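Qaisi Clip Lamp, reviewed by Kheri Ogola

I bought the Qaisi for the back room in Letton, where I sew in the evenings. It has a good clamp and a bright, even light.
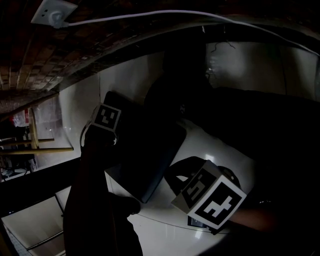
The cord is the weak point – 6 feet sounds like plenty until you try to run it anywhere useful. Mine needs an extension. If your socket is up at the ceiling, with the cable running along the edge, measure first. The switch feels solid.

Colors look true under it, and purple cloth still reads as purple.

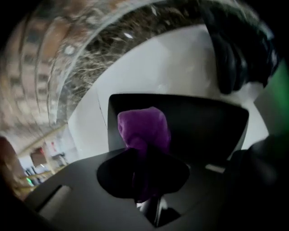 Gurkport Home Notes, Issue 5, p. 2

I would buy it again for the clamp.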